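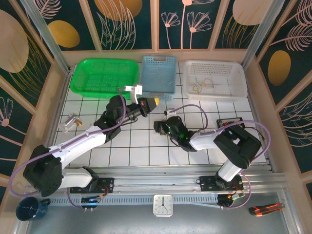
## Delegation for new team leaders – questions we often receive

**What is the difference between delegating and giving orders?**
When you give an order, you decide every step. When you delegate, you agree on the result and the deadline, and the other person chooses the way. You still answer for the result in front of your own manager.

**Which tasks should I keep for myself?**
Keep pay talks, warnings and yearly reviews. At Vurwood we also ask leaders to sign every purchase over 440 euros themselves.

**My colleague does the task more slowly than me. Should I take it back?**
Please wait. The first time is nearly always slow. Give the same task to the same person for seven weeks and then compare.

**How often should I check?**
Agree on it at the beginning. For a small task one check in the middle is enough. If you ask every morning, people start to work for your question and forget the task.

**What if somebody says no?**
Ask what is already on their desk. Often the answer is a full week – then you must move something or find another person.

**Is there a form?**
Yes, the Oso sheet. It has one page and asks for the task, the result, the limits and the date. Ayane Maruyama sends it on request.

**Can my whole team join the course?**
Yes, the price for a team is 1298 euros, lunch included. The next group starts in May with Nii Quartey. For a course in French, please write to Ibrahim Jibrin.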